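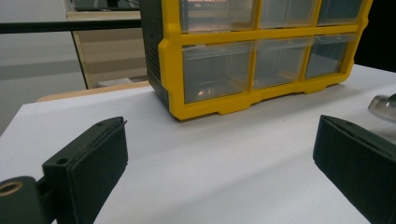
Drernwood Small-Parts Organizer, Yellow/Gray

Stock no. 3685

We carry a lot of drawer cabinets, and most of them promise to sort out your workshop. A box of drawers won't do that. It will hold small screws, fuses and picture hooks if you put them back, and that is as far as I'll go in the sales talk.

What you get is a molded plastic frame in bright yellow with clear drawers and dark gray sides. The maker calls the color "safety yellow." I don't know what is safe about it, but you will find the thing on a crowded bench. It stands on short feet, so the drawers start a little above the tabletop.

The clear fronts are the reason to buy it. You can tell an empty drawer from a full one without pulling it open. Telling a number 6 screw from a number 8 is another matter, and I would still label them. Labels are not included. The Illow label pack fits and costs more than I think it should.
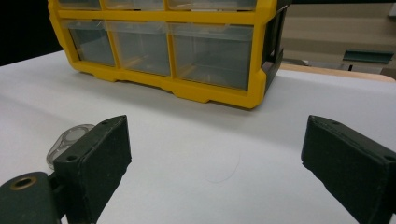
Drawers this size suit light hardware. The maker's sheet gives 500 grams per drawer, and Lindsay Pirihi in our returns department would like you to believe it. Most of the units that come back to her were packed with nails.

The sheet also says the cabinet can be stacked. We tried two and were happy enough, tried three and took the top one down again. For a tall stack, look at the Clegg steel rack instead.

Claims we have not checked: "lasts 2000 openings" (Alfie Goodall gave up counting well before that) and "resists all common solvents." Keep acetone away from it.

Customer comments

"Fine for beads. Drawers come all the way out if you pull without thinking." Freya Oakley

"Bought one to see, then a second. Still don't like the color." Kiều Ninh

Returns accepted unused, in the original carton. Spare drawers are ordered under part 1918. Page last checked 3/13/25.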